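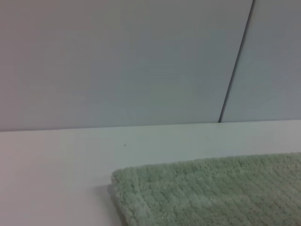 How do I get old tape residue off a painted wall without wrecking the paint?

Posted by Arsalan Chaudhry

Hi all! Moving out of my apartment in January and I had a big map stuck up in the hallway with double-sided tape (I know, I know). The map came down fine but the tape left these gummy yellowish strips behind, 46 inches long on the worst side. The paint is plain flat stuff, whatever the landlord put on before I moved in. I tried warm water and a sponge and it just got sort of fuzzy. Lint is sticking to it now. My deposit is riding on this so I'd love to hear from someone who's done it before I go at it with a scraper!

So-ying Huang

Please don't scrape! I gouged a bedroom wall that way and ended up repainting the entire thing. What worked for me the next time was a hair dryer on low, held a few inches off, for nearly 40 seconds on one little section. Then roll the goo off with your thumb while it's soft (it balls up like rubber cement, weirdly satisfying). Move along and do the next bit. When the lumps are gone, put a drop of dish soap in a bowl of warm water, wipe with a soft cloth, and dab it dry. Flat paint hates being rubbed, so you'll get shiny spots if you go round and round on it. I had to do mine 3 times before it stopped feeling tacky.

If you want to use one of those orange-smelling removers, try it down low behind a door first. Mine left an oily ring that took another soap wash to get out.

Cristóvão Matos

magic eraser

Fung-ping Yuen

Careful with the eraser on flat paint, it's basically very fine sandpaper. I used one on a scuff by my front door and you can still see a clean patch the size of my hand. It's great on semi-gloss though.

Also Arsalan, ask your landlord if there's leftover paint in the building. Mine had 2 cans in the basement with the color written on the lid, and I touched up the spots with a small foam roller. Let the wall dry overnight first.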